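Roasted Garlic White Bean Soup: Your Questions Answered

I get more email about this soup than about everything else on the site put together, so I finally sat down one Monday with a mug of tea and typed up my replies.
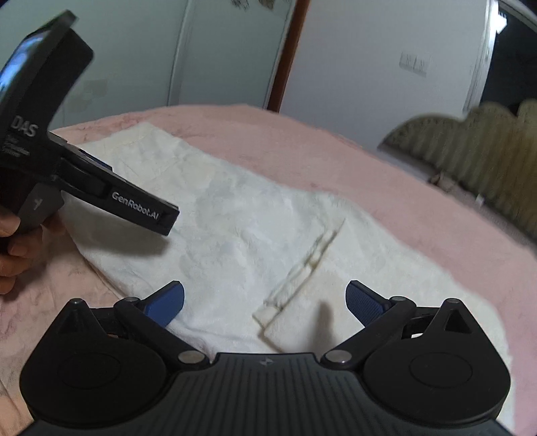

Most of the questions come from people making it for the first time, so I'll start with those and get to the fussier stuff further down.

Do I have to use dried beans?

Nope! I like dried because the cooking liquid gets so creamy, but canned beans are fine on a weeknight. Use three cans, drain two of them, and pour the third in with all its liquid. Go easy on the salt until the end.

That's a LOT of garlic. Is it a typo?

Not a typo. Two whole heads. Roasting makes it sweet and mellow, almost like jam, and my kids eat this without a peep. If you're nervous, start with one head and taste.

What temperature do I roast the garlic at?

375 degrees, wrapped in foil with a good glug of olive oil, for 45 minutes or until the cloves squish when you press them. My friend Lihua Qiu does hers lower and slower (she's far more patient than I am) and hers is probably better.

Can I freeze it?

Yes, up to three months. Leave out the kale and stir in fresh when you reheat, or it goes a sad olive color. It thickens up a lot, so have some broth handy.

My soup came out thin. Help!

Scoop out two cups, blend until smooth, and stir it back in. Still thin? Let it bubble with the lid off for ten more minutes. It'll also be thicker tomorrow.

Is there a substitute for the Parmesan rind?

A spoonful of white miso works really well, and if you skip the grated cheese on top too, the soup is dairy free (do check your broth). Miklós Deák wrote in to say he uses a smoked paprika and caraway combo instead. I tried it and loved it, though it's a different soup at that point.

How many does it feed?

Six of us with bread, or four if my brother is visiting. I've also made a giant batch for the Sutcliffe harvest supper, which feeds around 100 people, and for that I multiplied everything by sixteen except the rosemary. Please don't multiply the rosemary by sixteen. Six times was plenty.

Can I use a slow cooker?

With canned beans, sure, four hours on low. With dried beans I stick to the stove, where I can give them a proper boil first.

What do you serve with it?

Toast rubbed with a cut clove of raw garlic, and a salad with something sharp in it, like pickled onions or orange segments. In November I go for roasted squash on the side and call it dinner.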